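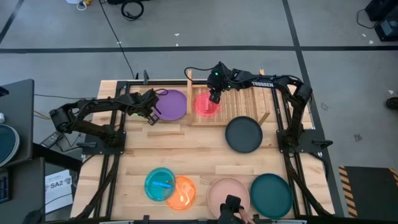

Butcher-block table, concrete floor, plates out.

2019-02-21

Oil finish trial, continued from the December notes. Working on the maple offcuts only for now.

Sanded the Pilholm offcuts to 220 and wiped them with a damp cloth to raise the grain. Let them dry, then a light pass with 320 by hand. The end grain still drinks oil much faster than the faces, so it got a second flood coat before wiping.

Rikby oil on set A, Quan hardwax on set B. Wiped both after 30 minutes. Set A was still tacky at 6 hours with the heater off. Set B could be handled by then but showed lap marks where I went back over an edge. Next time work one full face at a time and leave it alone.

Water test on last month's pieces: left a wet glass on each overnight. Faint ring on A, gone after rubbing with a gray pad and a little oil. B had no ring but a dull patch that did not rub out. Need to repeat B with 2 thin coats before deciding.

Tried one offcut at 4,000 grit out of curiosity. Looks nice, takes almost no oil. Not worth the time.

Griketov order: they want the bench tops in the same finish as the sample board, so hold off cutting until the repeat is done. Low on gray pads and lint-free rags. Oily rags go flat on the rack outside, not in the bin. Found two balled up under the sink again.

To do: relabel the jars, flip set B, check the moisture meter battery.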